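Digits, day whatever

Quick one before I head home. Still on the whiteboard task for Drullby, still trying to get the learner enough examples of writing numerals that it stops doing that wobbly thing on curves. We're at 435 episodes as of 4 in the afternoon. Target was higher. Oh well.

Bok-nam Yeom drove most of the morning, I took over after lunch. Her 2s are better than mine, annoyingly. We argued a bit about wether to keep the odd-looking ones. My vote is keep. If every demo is a perfect textbook 2 the thing learns one 2 and falls over the second it starts a little to the left. Threw out 17, all for dropped video, none for ugly handwriting.
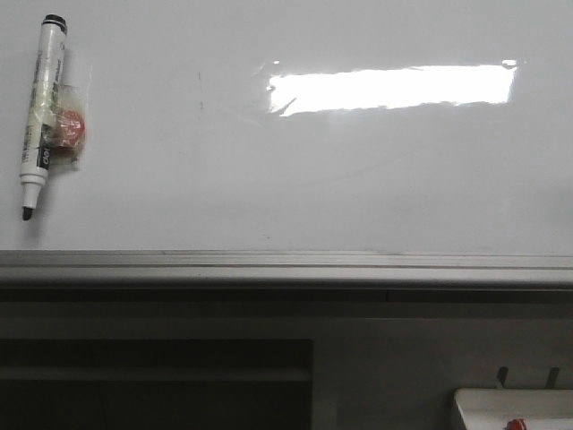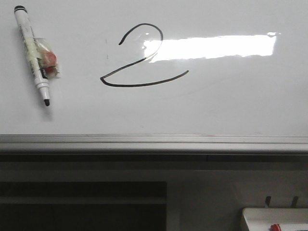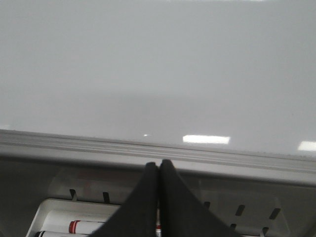 Whiteboard setup, two from the fixed camera and the last one from the wrist.

Things I keep fighting with:

Glare. The overhead light sits right on the board and in the second one it washes out part of the top loop. Ye-seo Seol wants to turn the lights down, I want to leave them and let the model deal. Not settled.

Wiping. The old ink leaves ghosts. Fine for variety I guess, but I'd like a few really clean boards in the set too.

Labels. Still typing the numeral in by hand after each episode. Got 22 of them wrong yesterday, fixed now, should really script it.

Trained a first pass on nearly 80 episodes last week just to see. It got the pen to the board and then sort of drifted. Salian (our training box, slow as mud) is chewing on the bigger set tonight so I'll know more tomorow.

Next is 3s and then 5s. I'm dreading the 5s, you have to lift the pen and come back for the top bar and my timing on that is awful. Bok-nam says she'll do them if I do all the labels. Deal.

ok, bus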